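Projects > Hustau > Working papers > Pattern and small objects

4. Finding green things on patterned paper

I should say up front that this section grew out of an argument over wallpaper. We had picked the coverings for the small display box in a hurry (leftover rolls, mostly), and when I looked at them properly I started to wonder what they did to the eye. Floral on the floor, stripes on the walls, and then a small colored piece you're supposed to look at! My co-workers at Hustau thought it was all far too busy. I liked it, and I wanted to know if I was allowed to like it.

So we asked people. The sorting task is the same one we describe in Section 3: a viewer looks at a photo of a lined surface with one small piece somewhere over it, and taps the piece as soon as they spot it. We collected 3138 taps in all, and after throwing out the double taps and the ones where the page hadn't finished loading we were left with 2085. There were 33 viewers, most of them recruited through the Abou Jaoude reading room, which stays open until 9 p.m. and has a very patient front desk.

The paper that did best with green pieces was the one we call Zorari in the tables. It's a pale ground with gray ferns and leaves and a scattering of round orange flowers. I expected trouble here, because a leaf-shaped piece over a leaf print sounds like a recipe for camouflage, and I said so (loudly) before we ran anything. But the printed leaves are gray, and a bright green piece just sits on top of all that. The viewers told us much the same in their notes. Several of them wrote that they never noticed there were leaves on the paper at all until we asked.

Orange pieces were another story - they got lost among the flowers, and people tapped flowers by mistake over and over. I'd skip orange on this paper entirely.

The walls matter less than I thought, at least for the tapping. We used a beige paper with vertical stripes of brown damask, named Ommont in the tables, on the back and both sides. It looks heavy next to the floor. In the comments viewers called it "my aunt's hallway" and "a hotel breakfast room," and yet the tap times barely moved when we swapped it for plain card. My guess is that the stripes all run up and down, so you learn them quickly and stop looking. The floor pattern has no such order to it and you keep checking it. 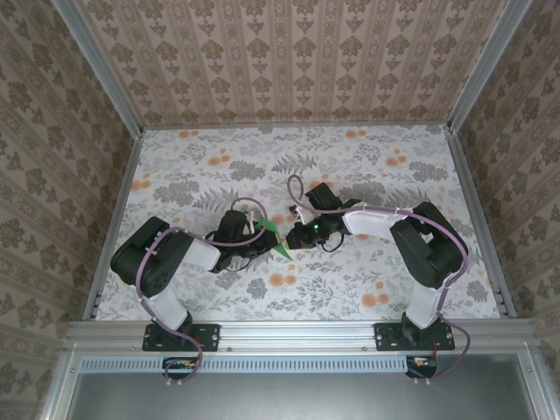 Figure 2. A small bright green piece with pointed ends, over the fern and flower floor paper, with striped damask paper on the walls.

Shape gave us more to chew on than color did. Pieces with pointed ends were found sooner than round ones of the same green, and I think that's partly down to the flowers being round too. We only tried 2 shapes, so please don't lean on this very hard. I'd love to see somebody try long thin pieces, or something with a notch in it.

One more thing about the paper itself. It creases if you look at it wrong, and a crease throws a shadow that people will happily tap. We replaced the floor sheet in July and left those earlier creased-sheet photos out of the comparison above. If you're lining a box of your own, cut the floor last and don't fold it.

Comments

Did you try the floor paper upside down? On ours the ferns all lean one way and it bugged me for weeks.

Team damask here. I had something very close to that in my first apartment and I still miss it.

Can you put the tap times for the orange pieces in a table? The text says they got lost but I'd like to see by how much.

Good tip on cutting the floor last. I did mine first and had to do it again.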